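4.2 Voting rules and turnout in member associations

Reading time: 5 minutes

The second group of cases concerns associations where a statement on foreign policy must be approved by all members and not only by the council. We compared 377 motions from the Floltent archive. In most of them the text was changed at least once before the vote, and the changes usually made the demands softer.

Turnout was low in general. In the largest ballot, 854 members voted, but this was less than a tenth of those who had the right to do so. Opponents of such motions often use this point afterwards to question the result.
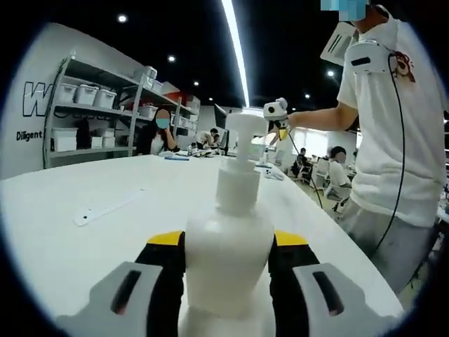

Figure 2. Object at the working position.

The length of the debate also has an influence. When members had five weeks or more to discuss a motion, it was rejected more often than when the vote followed quickly. Sydorenko explains a similar pattern in trade unions by the growing number of amendments, which divide the supporters. Our data agree with this view only partly, as the motions collected before December were coded with an older scheme.

Contact: Pluvum Working Papers | © Pluvum 2024 | Back to top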